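# Big bins! How to sort a bin full of stuff

*Stulel Kids, October 12, 2021*

Quick question. Where does stuff go when there's no place for it? In a bin. Toys, socks, a spoon, half a puzzle. Everybody has a bin like that. Closet, garage, under the bed.

So let's talk bins. And how to empty one without going bananas.

## Why bins have tall sides

Easy. So things stay in. Drop a ball in a low tray and it rolls right out. Drop it in a deep bin, it bounces off the wall and stays put. Lots of big bins have sides that lean outward too, wider at the top than the bottom. Two good things about that:

- you can reach in without scraping your elbows
- empty bins can stack, one inside the other, like paper cups

Saves tons of room! At the Citmont swap shop they have 13 big bins and when they're stacked up they fit behind one door.

The floor of a bin gets the worst of it. Everything lands there. Gets dragged across it. After a while you see scuffs and dull patches and little scratches. That's called wear. Your shoes get it, so do stairs, so does the slide at the park.
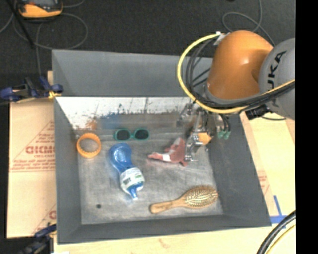 Now the tricky part, which is picking things up. Hard things are pretty simple. A block has flat sides, you squeeze two of them, up it comes. Soft things are sneaky. They flop. They bunch up in a heap with pointy bits sticking out, and you can't tell wich bit is the top. Try it with a T-shirt. Drop it on the floor and grab it with just two fingers. Did the rest hang down? Did it drag something else along?

Best trick for soft stuff: grab the part that sticks up highest. Pinch, lift straight up, wait a second, then move.

## Bin words

**Rim** – the top edge.

**Jumble** – all mixed up, no order at all.

**Sort** – put the same kinds together.

**Pinch** – squeeze from two sides.

## Your turn: the Zustix game

You need a bin (a cardboard box is fine), 7 things from around the house, and a timer. Ask before you borrow things. No glass, nothing sharp.

1. Put everything in the bin. Give it a shake.
2. Look first. Hands behind your back. Which thing is on top of another thing?
3. Take out the one with nothing on it.
4. Keep going, one at a time, no digging!
5. Make piles. Soft here, hard there.
6. Stop the timer and write down your time.

Then play again, but only two fingers allowed. Slower, right? Thats because your whole hand can wrap around a thing and two fingers can only pinch.

Want it harder? Close your eyes. Guess each thing by touch before you lift it out. Socks are easy. Spoons are easy. A bath sponge and a rolled up mitten feel weirdly alike.

Draw your piles and send them in. We got more than 254 drawings last time, and the wall at Giraldo Library is nearly full, so small paper please. Next one is in December, all about lids.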